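Should you bother fixing up an old desktop?

April 19, 2019

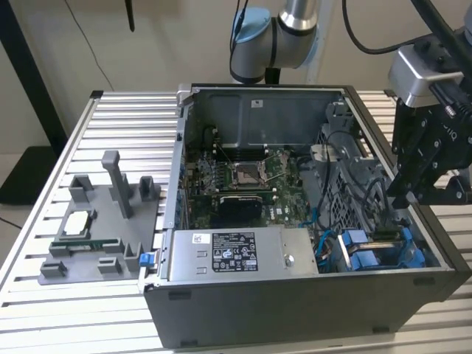 My brother-in-law's view is that an old office tower with a fresh processor in it will do everything a normal person needs for years, and that anyone who buys new is paying for a shinier box. He has been telling me this since December. I'm not convinced, but I have one with the side off now and an empty socket waiting, so I suppose I've been talked into finding out.

My trouble is with the arithmetic. The tower cost me $80 from Rivadeneira, the surplus place out past Daltberg. The used processor is another $17, which is cheap enough to make me suspicious. Then there's memory, a drive, maybe a power supply, and you're at some $125 before you've counted a single evening of your own time. The people who swear by these projects never count the evenings.

I will say the case is easier to work in than I expected. The drive carriers are blue with plastic handles, and blue seems to be the color for things you're allowed to grab. You can see the whole board once the panel is off. My last computer was a Kistis mini and I never did get into that one without a butter knife.

What I don't buy is the talk about "like new." The forums recommend Prenura thermal paste as if the brand mattered, and half the posts read like ads. I'll use whatever's in the drawer. Those gold contacts in the socket worry me more than the paste does, and I'm keeping my fingers well away from them.

I've given it 4 evenings. If it isn't running by then, the whole thing goes back on the classifieds and my brother-in-law can buy it.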